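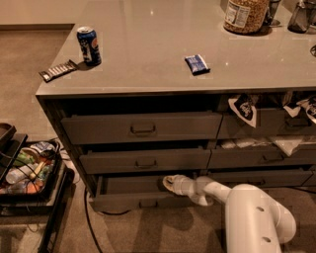

This inspection covers the shared kitchen on the second floor of the Manninen building. It follows the kitchen checklist adopted in June and is limited to surfaces, drawers, stored food and small items left out. Drawers are the main concern again. On the left side of the island the top, middle and bottom drawers were all open to some degree, and the gray countertop above them held a Pepsi can near its left front corner. Remarks are entered under each item and remain open until signed off by the kitchen supervisor.

Kitchen Safety Checklist, Section C: Island and Dry Storage
Site: Manninen, Kitchen 2
Date of inspection: October 2, 2022
Inspected by: Helmi Aaltonen
Reviewed by: Tapio Huttunen
Report no. 187

C1. Countertop surface free of cracks, chips and raised edges
Result: Pass
Comment: Checked by hand along all four sides.

C2. Countertop clear of personal food and drink
Result: Fail
Comment: Drink can, a long wrapped snack near the front edge and a small blue packet left out. Personal items are to be kept in the staff cupboard. Repeat finding.

C3. Drawers fully closed when not in use
Result: Fail
Comment: See opening paragraph. An open bottom drawer is a trip hazard at shin height, and the walkway on this side is the route to the exit. Staff to be reminded at the next shift meeting.

C4. Drawer runners and stops
Result: Pass with comment
Comment: All six drawers were opened to the stop and closed again. The middle left drawer needs a firm push over the last part of its travel. Runner to be cleaned and rechecked. If the fault remains, order a replacement pair from Drurkia.

C5. Drawer pulls secure
Result: Pass
Comment: No loose screws.

C6. Load in drawers within the posted limit
Result: Pass
Comment: Heaviest drawer weighed at 144 ounces with contents.

C7. Glass containers stable and set back from the edge
Result: Pass with comment
Comment: The large clear jar and the other glass containers stand toward the back of the counter, as required. The jar should not be filled above the shoulder. It must be lifted with both hands.

C8. Dry goods labeled
Result: Pass with comment
Comment: The jar carries a nutrition label. The date of filling is also required under the current procedure and was not found. Use the Cuko date stickers kept beside the sink.

C9. Walkway around island clear
Result: Fail
Comment: Failed on account of C3 only. The floor was free of loose mats.

C10. Lighting over work surface
Result: Pass
Comment: Measured 600 lux at the center of the counter. Glare from the polished top was raised by two employees and has been passed to Eria for advice on diffusers.

Corrective actions
C2, C3 and C9: shift lead, immediate.
C4: maintenance, within 14 days.
C8: kitchen supervisor, before the next delivery.

Reviewer's note (T. Huttunen): Agreed. C3 is to be checked daily until the next inspection and the result entered on the sheet inside the pantry door.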